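Irkon Bin-Picking Training Cell
Setup, care and spare parts

Product group: Teaching and test cells
Supplied by: Irkon, Plestville works
Page last revised: July 30, 2021

Overview

The Irkon bin-picking cell is a bench-height work area built under a customer's own six-axis arm. It is sold to technical colleges and integrators who need to prove out a gripper, a cable route or a pick program before committing to a production line. The cell consists of two open metal bins set one behind the other, a wooden bench top, clamping hardware, a set of colored bar blocks, and the cable dress kit for the arm. The arm, controller and teach pendant are not included.

This page covers installation of the bins and dress kit on an arm that is already mounted and commissioned. For mounting the arm itself, follow the arm manufacturer's instructions. Nothing on this page replaces them.

What is in the package

Picking bin, gray metal, outward-sloping walls, drained floor
Placing bin, same pattern
Bench top, wood, rounded corner on the operator side
Bar clamps for fixing the bins
Bar blocks, red and green
Dress kit: cable ties, wrist saddle, connector bracket, strain relief
Gripper bracket with narrow finger assembly
Laminated setup card

Blocks are supplied in both colors so that a pick-by-color program can be tested without any change to the cell. The bars are the same length in either color. Customers who only test grasping can mix them freely.

Before you start

Put the controller in manual reduced-speed mode and lock out automatic mode. Remove air and power from the gripper. Keep the pendant within reach of the person standing at the bench, on the same side as the clamps, and route its cable behind the clamp handles where it cannot fall into the bin. Check that the bench does not rock. A bench that moves under load will shift the user frame, and the fault is hard to find afterward.

Fixing the bins

Set the placing bin first, then butt the picking bin against it so that the rims meet along their full length. Clean both rims before clamping. Paper, tape backing and swarf trapped in this joint will tilt one bin by enough to matter when the fingers work close to the floor.

Fit a bar clamp at the shared corner and tighten it by hand. Do not use a pipe on the handle. The bin walls are sheet metal and will bow inward, which reduces clearance for the gripper body at the corners. Recheck clamp tension after the first 30 cycles and then at the start of each shift.

A loose board may be stood against the outside of the bin wall as a splash or light screen. It has no structural purpose and should not be used to locate the bin.

Setting the user frame

Teach the frame from the bin floor, not from the rim. The two round holes in the floor serve as drains and are also convenient reference marks, although they are not machined to a positional tolerance. For repeatable work, use a pointed tool and take three points:

Origin near the front left corner of the floor
A second point along the front wall for the X direction
A third point toward the rear wall for the XY plane

Touch down at low speed with a paper shim under the point. Save the frame under a new number and write that number on the setup card. After any bin has been removed and replaced, teach the frame again. Do not correct a shifted bin by adding offsets in the pick program - the offsets accumulate and the next user will not know about them.

Dressing the wrist

Most service calls on this cell concern cables. The gripper leads have to follow the wrist through its full working range without pulling tight and without hanging into the bin. Both conditions must be checked with the arm moving, as a route that looks good in the home position may fail at the ends of travel.

Lay the heavy yellow cable first. It runs along the top of the forearm link, crosses the front of the wrist joint, and loops up around the far side to its fitting. Leave this loop free. It is the reserve that is used up when the wrist turns.

Lay the black gripper leads along nearly the same path and tie them as a bundle on the forearm. Fit the last tie before the wrist, then leave the bundle loose enough to hang in a shallow curve beside the joint. The connectors should end up under the wrist and close to the gripper, where they can be reached without taking the bracket off.

Tighten the ties until the bundle does not slide under a light pull, then stop. Overtightened ties cut into the jacket. Trim the tails flush and do not leave cut ends facing the operator.

Checking the dress over the bin

Load the picking bin with six blocks, three of each color, lying at mixed angles. Jog the empty gripper over the floor with the fingers pointing down and watch the slack below the wrist. The connectors and thin leads must stay above the blocks in every approach pose. Pay particular attention to any block lying directly under the wrist, where the hanging leads come closest.

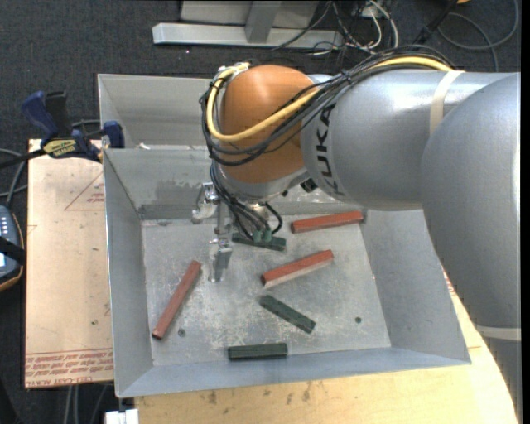 Adjusting the gripper

The narrow finger assembly is carried on a metal bracket below the wrist flange. It is shipped with the bracket screws finger tight. Square the fingers to the flange, then torque the screws to the value on the setup card in a cross pattern.

Set the opening so that the fingers clear a block on both faces with the same gap. If one finger touches first, the block will rotate during closing, and blocks lying at a steep angle near a wall will be pushed into the wall. Correct this at the bracket. Changing the tool center point to hide it will make the error worse when the wrist is turned through 180 degrees.

Finger height is set last. Bring the fingertips down over a clear part of the floor until they just grip a paper shim, then raise them by 3 mm. Store this as the lowest permitted height in the program. The bins have some unevenness from forming, so check the value at all four corners and use the highest.

Routine care

Every shift
Wipe the bin floor and the shared rim. Check the clamps. Look over the cable bundle between the last tie and the connectors.

Every 14 days
Remove the blocks and inspect the bin floor. Scuffs and light scratches are normal and do not affect picking. A scratch that repeats in the same direction and place usually means that the fingers are dragging, and the finger height should be set again. Clean the fingertips with a dry cloth. Solvent will swell the pads.

Every March, or at the yearly shutdown
Replace all ties in the dress kit. Open the connectors and check the pins for wear. Replace the fingertip pads. Teach the user frame again and compare it with the value on the setup card.

Fault finding

Gripper signal drops out at one wrist angle only
Usually a lead pulled tight at the connector. Move the last tie back toward the forearm, add slack, and jog through the angle again. If the fault remains, replace the lead. Do not splice it.

Leads catch on blocks or on the bin wall
Too much slack below the wrist. Take it up at the forearm tie and not at the connectors, then repeat the jog check.

Picks are off by the same distance everywhere
The bin has moved or the wrong frame is selected. Check the frame number first. If it is correct, loosen the clamps, reseat the bins and teach again.

Picks are off near one wall only
Clamp overtightened, or debris in the rim joint. Release, clean and refit.

Picture processing confuses red and green bars
Check the lighting before the threshold. The sloping walls reflect overhead lamps onto the side faces of the blocks, and a red bar can read as much paler on one face than on top.

Spare parts

Dress kit, complete
Tie set only
Fingertip pads, pair
Gripper bracket with screws
Bar clamp
Bar blocks, red, set
Bar blocks, green, set
Setup card, blank

Spares are shipped from Plestville. Customers served by Carneck should order through their Carneck account and quote the cell serial number, which is stamped under the bench top on the operator side. The older Liang bracket fits the current bins but not the current fingers - order the bracket and fingers together when replacing it.

Technical contact

Installation and frame setup: Ruben Maes
Grippers and dress kits: Jiahui Jiang
Spares and returns: Anqi Yin

When reporting a cable fault, state the wrist angle at which it occurs and the position of the last tie. Without these two items we will ask for them before opening a case.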